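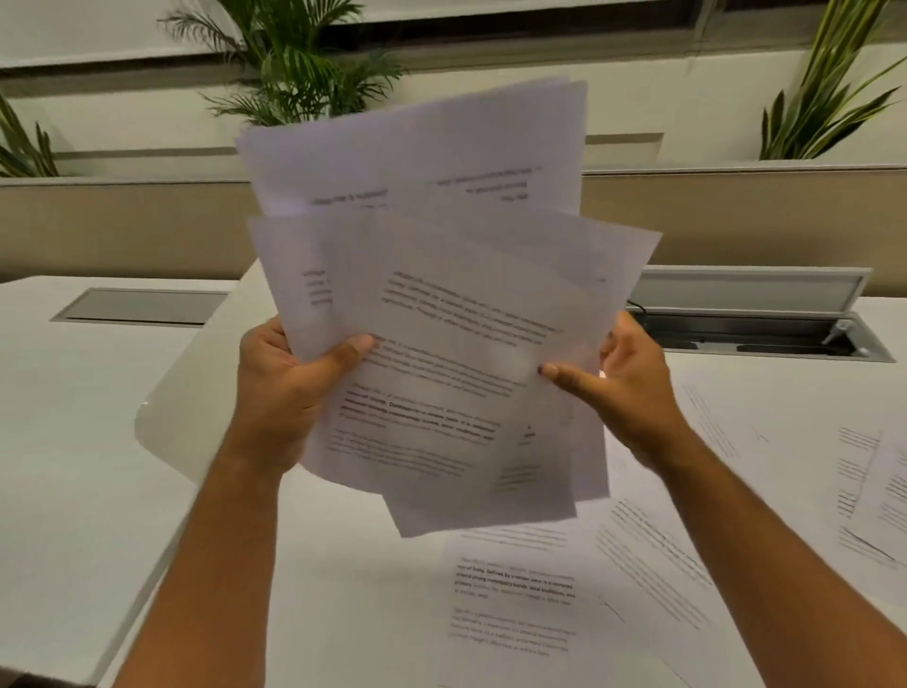 14/02/2021

Notebook, seed bench. Great day! Finally got through the germination records for the Himuvura beans and they're much better than I'd hoped. Out of 141 sown in the December trays, only 2 never swelled at all, and both were from the bottom of the Dutotico packet (old stock, should have guessed).

Typed up what I could. Still need to check the tray D figures against the handwritten ones, my sevens and ones look the same when I'm in a hurry.

The Samonte line is the one I'm excited about. Thick stems, lovely dark leaves, and it's a good week ahead of everything else on the same heat mat – I keep going back to look at it. Soil mix was the Fulmont fine grade with extra grit. Same watering as the rest, so it isn't that. Maybe the overnight soak?

To do:
- soak 70 more Samonte overnight, leave another 70 dry, same tray depth
- new labels, pencil only, the marker fades
- move the mat away from the window side
- order grit

Also tried the deep pots. Roots go straight down and hardly circle, really pretty when you knock one out. Want to do the whole next batch this way if we can find the pots.

Last updated: 14/02/2021

Comments

What temperature was the mat? Mine sulk below 20 C.

Pencil labels, yes!! Lost a whole season's names to that marker.

Would love to see the soaked and dry ones next to each other when they're up.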